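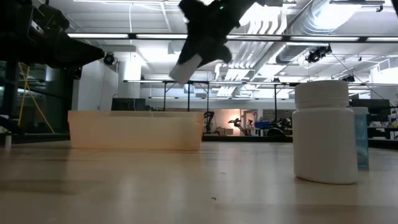 Figure 2. Test station for the Imwood kit, with the sorting bin and the white bottle on the table.

4.2 Evaluation of the packaged gripper kit

The second product we reviewed was the Imwood tabletop kit, sold by Metarero as a gripper with two sets of fingertip pads, a mounting plate and a software license. We paid the list price and had no contact with the vendor before testing, apart from one support request described below. The kit was installed in April by Callum Bainbridge and Glenys Mapplebeck, following the printed guide and nothing else. Installation took one afternoon. Most of that time went to the mounting plate, which had to be turned twice before the cable exit faced away from the arm.

The workspace is shown in Figure 2. We kept to common household containers, among them a tall white bottle with a ridged screw cap and a low translucent bin. Each trial began with the gripper above the table and ended when the object was released in the bin or the time limit of 60 seconds ran out. Objects were placed by hand at positions drawn from a fixed list, the same list used for the Sodeck kit in Section 4.1.

We ran 600 trials. The first 100 used the default grip settings, as a new customer would. For the rest, grip force was set for each object with the calibration tool that comes with the license. A trial was marked as a failure if the object was dropped, tipped over before contact, or released outside the bin. Of the 600 trials, 246 failed, most of them on tall objects approached from the side. Low objects gave little trouble under either setting.

Two points matter to a buyer. The calibration tool saves its settings per session, and they have to be loaded again after every restart — the guide does not say so. We learned this from the support desk, who answered the same day. The fingertip pads also attach with small screws that worked loose during long runs. Declan Garside checked them before each block of trials from then on, and we recommend that other users do the same.

Pad wear was not measured in this study. The spare set stayed in its packaging throughout, and we can't comment on how the two sets compare.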